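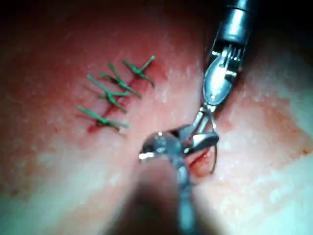 Suturing practice – interrupted or continuous, and how long do you leave your tails?

fimstead_knots
Posted 07/10/2025
Hi all, first proper post after lurking since April. I've been working through the closure module on the Herkberg course and I keep getting told my tails are too short. I like them short! Long ones flop into the next stitch and I end up grabbing the wrong strand. My tutor wants 6 mm, I'm naturally cutting at half that. Is this a hill worth dying on?

bekari
Nope, listen to your tutor. Short tails look smart until the knot slips a bit and then you've got no knot. I'd also ask what thread you're on. Braided holds nicely, but a slippery monofilament needs extra throws and a bit more length.

oldgreenthread
Disagree slightly with bekari. If your throws are square and properly snugged down, 3 mm on a braided thread is fine for practice. I see far more bother from people yanking the knot so tight the edges pucker. Edges should meet, that's all.

On colour, do yourself a favour and use green or violet. Undyed thread on pale tissue is a nightmare to find again when you come to cut. 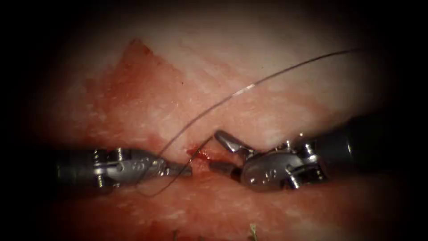 Thin dark thread on pale tissue, both tips in close.

fimstead_knots
Ooh yes, the dark stuff does stand out. I've been on a cheap undyed reel from the Villanueva starter box and squinting all evening. Right, new thread on order.

Next moan – spacing. Mine start lovely and even and then get wider and wider as I go along. By the last one I'm basically guessing.

villa_stitcher
Everyone does that. Put the first one in the middle, then halve the gaps each side. I did 12 closures that way over a weekend and my spacing sorted itself out. Doesn't work for a continuous stitch, obviously.

oldgreenthread
Not keen on the halving trick myself. It's fine on a straight cut but on anything with a curve you end up with a little ear at one end. I'd go end to end and just slow down.

villa_stitcher
We'll have to agree to differ – mine lie flat!

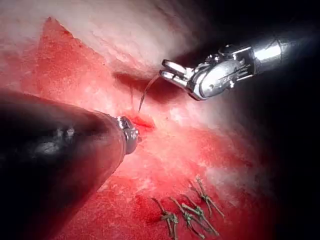

needle_nervous
Can I jump in with a question? Where on the needle should I be holding it, as mine keeps twisting round when I push?

bekari
About two thirds of the way back from the point, in the tips of the jaws, and square to them. Too near the thread end and it'll bend or roll on you. Then turn it through along its own curve, no shoving.

needle_nervous
Ta, I've been gripping right at the back. Will try again tonight.

fimstead_knots
Update: tried 6 mm tails on the new green thread. Annoyingly, my tutor was right and nothing came undone. Still think they look untidy. Going to have a go at villa's halving thing next and will report back.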